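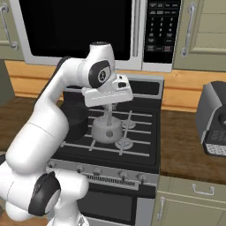
November
Posted by the author

The Fetwood council sat until after ten last night and spent most of it on standing order 6, the rule that sets how a new chair is picked when the old one steps down in mid-term. I have read the draft twice now and I think the wording is worse than what it replaces.

Under the old text, any two groups could put up a name jointly. The draft asks for 3 signatures from different groups before a name goes on the ballot. Fetwood has four groups. The Dedis list and the Huet list have voted together on every budget since the last election, so in practice either of them can block a nomination by keeping the other in line. The remaining two groups can't reach the threshold alone.

The clerk's note says the change is meant to produce candidates with wider backing. That may be so, but the note doesn't say what happens if no name gets enough signatures. The old text had a fallback: after 2 failed rounds the longest-serving member took the chair until the next full session. The draft drops this paragraph and puts nothing in its place.
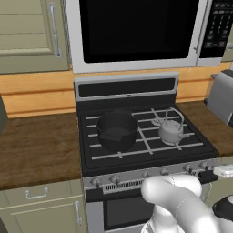

Range and microwave, green cabinets.

Varneck went through the same thing when it rewrote its rules. It kept the higher threshold but added a time limit, after which the count of signatures falls back to one group. The clause is short and could be copied over with very little change.

There is also the petition route. A petition with 2,000 names can force a debate on any standing order, though it can't force a vote. In a town this size that is a tall order before the second reading, and the draft's opponents haven't said whether they will try.

The second reading is due at the next full session. Written comments go to the clerk's office and have to quote the paragraph number. Mine will deal only with the missing fallback. I'll post the text once it has been logged.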